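**Greleso opens bedroom clear-out program to households in 4 districts**

16th November

Greleso, the home organizing service, is opening its bedroom clear-out program to the public after a trial with 51 households. Bookings are open now for visits starting in January. The program covers one room only, the bedroom, and deals mainly with what ends up on and around the bed: snack packets, small toys, keepsakes, odd pieces of cloth, chargers, spare bedding and papers.

Each visit is carried out by two organizers and takes one morning or one afternoon. The household chooses the room and decides what stays. Greleso brings sorting trays, paper labels, cloth bags and elastic bands, and takes away recycling and trash at the end if asked. Nothing is thrown out without a yes from the person whose room it is.

"People call us about the closet, and when we get there the closet is fine," said Joelle Smadi, program lead at Greleso. "The bed is where things get put down. Someone eats half a packet of something, the cat toy is there, there's a bit of fruit from lunch, and by evening it all has to go somewhere so they can sleep. It usually goes to the nightstand or the floor."

**How a visit works**

The organizers start with the bed and don't open any drawers until it is clear. Food comes off first. Opened packets are twisted shut and banded, or emptied if they are past their best, and everything edible goes to the kitchen in one trip. Fruit goes in a bowl. Empty wrappers go straight into the trash bag.

Small soft things come next. These are often the slowest part of the visit, as many of them are keepsakes or belong to a child. They are put on a tray together and the owner goes through them at the end, sitting down. Items that are staying in the bedroom get a shallow box or a place on a shelf.

Bedding is left until the surface is empty. Quilts are shaken out and folded in thirds, and the organizers ask which ones are used every night and which are only for cold weather. A spare quilt kept on the bed is fine with Greleso if the household wants it there. The program has no rule about how many covers or pillows a bed should have, and decorative bedding, trims, dolls and ornaments are left alone unless the owner brings them up.

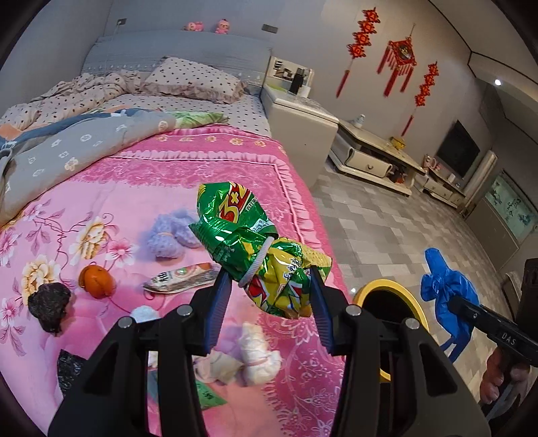

Clyde Lindgren wrote to the company after his visit to say that he had expected to be told off about snacks in bed and was asked instead where he would like to keep them. He now has a lidded tin on the dresser. He added that his only complaint was the labels, which he found too small to read without his glasses. Greleso has changed to a larger label for the January visits.

The nightstand is done last. Organizers take everything off, wipe the top and put back what the owner reaches for at night. For most people in the trial that meant a lamp, something to drink and a photo. Bottles and jars that had drifted in from the bathroom were sent back there.

**Results from the trial**

The trial households were a mix of apartments and single-family homes. Organizers kept a written log of every visit. Across the trial they filled 281 bags, counting recycling, trash and donations together. Donations made up the smallest share. Most of the volume was packaging and worn-out bedding.

Greleso phoned each household several weeks later. Most said the bed was still clear during the day. Nightstands did less well, and quite a few had filled up again. The company has added a short follow-up call to the program for this reason, which is included in the price.

"The nightstand result was a disappointment and we would like to do better on it," said Fouad Mansour, who ran the trial visits. "We were putting things back too neatly. If the lid is hard to get off the box, people leave the thing beside the box. We have gone over to open trays."

**Storage pieces from Flendar**

The trays and boxes used in the program are made by Flendar, which has supplied Greleso with an initial order of 2000 pieces. They come in three depths. The shallowest fits under most low beds and the deepest takes a folded double quilt. Households may keep up to six pieces after a visit at no extra cost and can buy more from the organizers at the shop price.

Flendar is also making a narrow tray for the ledge or shelf behind a headboard, after several households in the trial asked for one. It will be ready for the first January visits. "It's a plain tray with a raised front edge so that things don't roll down behind the mattress," said Elias Mahasneh of Flendar. "We tried it with hair clips, hand cream and small toys, and it held all of them."

**Booking**

Visits can be booked by phone or at the Greleso front desk in Chidiac House. Callers will be asked for the size of the bed, whether there are stairs, and whether anyone in the home has allergies to dust or cleaning products. Photos of the room are helpful but not required. Please don't tidy up beforehand.

A visit can be moved free of charge with two days' notice. Renters don't need permission from a landlord, as nothing is fixed to the walls. Children are welcome to take part in sorting their own things, and organizers will set aside time for this if told when booking.

**About Greleso**

Greleso provides home sorting, packing and storage services. It began with kitchen and pantry visits, which continue alongside the new program.

**Press contact**

Bartosz Zalewska, press office, Greleso, Chidiac House. Interviews with organizers can be arranged on request. Sample trays are available to home and lifestyle editors and should be returned within two weeks.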